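Okay I've fallen all the way into natural dyeing and I need to talk about it. Thread!

1/ Started in August with onion skins from the kitchen. Got the loudest yellow I've ever seen on a cotton napkin and that was it, I was gone.

2/ Biggest lesson so far: mordant matters more than the plant. Alum first, then dye, and the color stays put so much better. I skipped it on my first 2 scarves and they faded to oatmeal in a month. 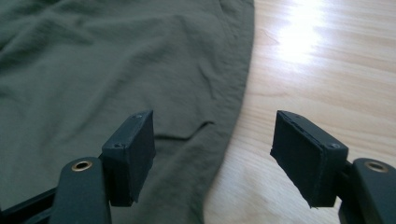
3/ Iron is the magic one, though. A tiny pinch in the pot and a bright yellow slides down toward moss - I love it so much! That whole muted, grayish olive family is where I want to live now. It also looks so good with wrinkles in it, I may never iron again.

4/ Weigh your fabric DRY and write it down. My notebook has a whole page that just says "nice green???" and I would pay real money to know what I did.

5/ Wedton has a little dye garden behind the library, and they let you pick marigold heads in the evening after 7. Bring a paper bag, plastic makes them sweat.

6/ Next up is avocado pits, which are supposed to go pink. I have nearly 1000 of them in the freezer (okay, it's one very full drawer). If you've done it, tell me how long you simmered yours!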